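Billora project – progress report to the Maten fund
7 November 2018
Narendra Vishwakarma

Where we are

Hello again! Since my last note in May we've gone from arguing about cable lengths to collecting examples most mornings, so this one should be a happier read. The short version is that we have 800 usable demonstrations of two-handed kitchen tidying, recorded by 6 people, and the first training run on them has finished. I'd promised you that many by the end of the year, so we're a little ahead (I'm as surprised as you are).

What went well

Switching to the hand-held grippers was the best call we made. People pick them up and get going after a short practice, and the movements come out much smoother than what we got from driving the arms with joysticks. Drodach reworked the finger pads for us in the summer and drops are way down. Pant is still doing our labeling and has been quick about it – I'd like to keep them on for the next stretch if you're okay with that line in the budget.

What didn't

We threw out 42 demonstrations. Most of those had a timing problem between the left and right hands, which took me 2 weeks to track down and came down to one bad setting in the recording software. It's fixed, and there's now a check that runs before each session. The others were people moving so fast that the tracking got lost. That one's on me, I kept telling everybody to hurry up!

I also underestimated how much trouble clear objects would be. The model does fine with solid colors and then gets vague about where the wall of a see-through box is. So we've been leaning hard into glass and frosted plastic, with wire racks thrown in to make the background busy.

Tasks we're collecting now

1. Containers on and around a wire basket. The round glass one with the dark lid sits up on top, the little frosted box goes on the table in front, and the person works with a gripper in each hand.

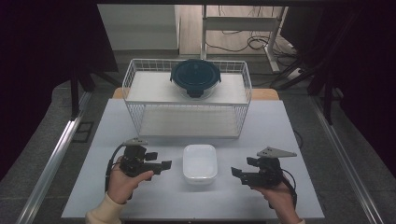 2. Lids on and off. Harder than it sounds, since one hand has to hold still while the other pushes. We have a small batch and I want a lot more before we train on it.

3. Passing an item from one hand to the other. Starting as soon as the lids are done.

Next up

More people, mainly. Everyone recording so far is right-handed and I think it shows in the data. I'd also like to move the table between sessions so the model stops relying on it being in the same spot. The money is on track, and the spreadsheet is coming separately once I've chased down one last invoice from Drodach. Call me if anything in it looks odd.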